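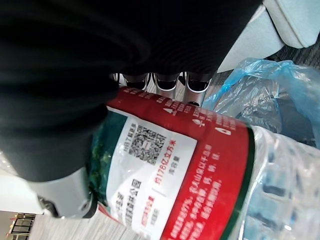

Public demonstrations

The Levholm Open Afternoon is a yearly demonstration of household robots, held each October by the firm Clesance. It began as a talk with slides and was rescued from this by Rachid Ezzat, who felt that visitors might like to see a robot. The latest one drew 268 visitors to a building licensed for 300, and used up 663 biscuits, a figure the firm records with more care than most of its test results.

The main attraction is a two-armed machine set to work in a lounge corner, with a pair of pale armchairs, a round white table, a small lined bin and a bottle of water. Handling the bottle is the whole of the programme. Visitors stand behind a rope and tend to hold their breath - a courtesy seldom shown to people clearing tables.

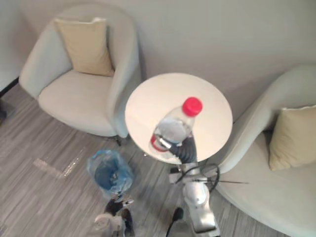

Asmaa Ouali wrote in the visitors' book that she had come expecting the future and had found it slower than her nephew, though a good deal more polite. Doaa Sqalli, on the same page, wanted to know if it did stairs.

It does not. Questions are taken at 4 in the side room, where the slides survive.

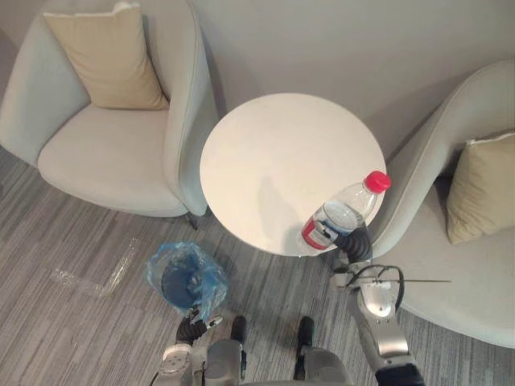 Bottle, table and both arms at the Levholm demonstration.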